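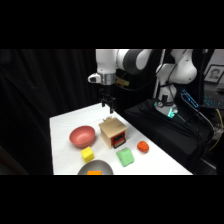 My sister has asked me to stop giving her children things that make noise, so for the past two months I have been assembling what I call the quiet box and what my husband calls the pile. It has to be ready before we drive up to Skostdale, which is a long way to go with a pile.

The rules were simple. No batteries. No small parts that a two-year-old can get up his nose. Nothing that sings about the alphabet. I wrote these on an index card in February and have since broken two of them, but the batteries one is holding.

The toy oven was the first thing in and it remains my favorite. It's a little plywood cube with a red door and a dark window, and a handle bar across the door in case anyone wants to hang up a very tiny dish towel. There is a wooden peg sticking up at one corner of the top. I have decided it's a chimney. My husband says it's a knob. We have been married long enough that this took most of an evening.

I found the oven secondhand from a woman named Pacita Navarro, who was clearing out her late aunt's daycare over in Keogh and had, by her own estimate, roughly 200 toys left in the garage. She would not sell me only the oven. She wanted things to go in families, she said, and the oven's family turned out to include a pineapple. I have stopped asking questions of people who are giving me a good price.

So now we have a kitchen, more or less, and a kitchen needs a bowl. I had a perfectly good set picked out from Skanmont, where I've been a customer since before they discovered the word "artisanal," but their bowls are now priced like they come with a house. The pink one came from the grocery store. Call it salmon. It is round and deep and has no story at all, and I suspect it will be the thing that gets played with the most, because it can be a hat.

Then there are the squashy items. A yellow foam cube, which is very yellow. A pale green sponge, which was bought for actual dishes and got drafted. And an orange-red ball covered in little bumps, which I had been calling the strawberry until my husband pointed out that it might be the sort of thing people roll under their feet for tension. I've washed it twice. It's the strawberry.

I laid things out on the white table to see whether they looked like a gift or like the bottom of a closet. The verdict was mixed. Color helps. If you put enough bright things on something white, it starts to look like you meant it.

The pineapple, though. I was prepared to be polite about the pineapple, and instead I've become attached. It is small, and somebody went to real trouble over the skin, with all those orange-yellow scales and the dark lines between them. It's a better pineapple than it needs to be. I tried it in several spots and it looked wrong in all of them until it went in the bowl.

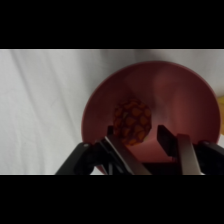
The pineapple, at home. Serves one.

What I still haven't solved is the container. I ordered a storage bin from Plarau, the two-handled kind with the lid, and received an email thanking me for my order number 3737 and another one, an hour later, thanking me for my patience. I hadn't shown any yet. If it doesn't come, everything travels in a pillowcase, and my sister will have opinions about the pillowcase.

She will also have opinions about the sponge. I'm ready for that one. A sponge can be bread, a mattress, a brick or a slice of cake, and it goes in the oven if you squash it. Her last purchase for my kids was a plastic drum - with sticks, plural - so I feel I'm still in credit.

Next up is the tablecloth question. I own one white cloth and it's as wrinkled as I am. I could iron it, but I've met the children.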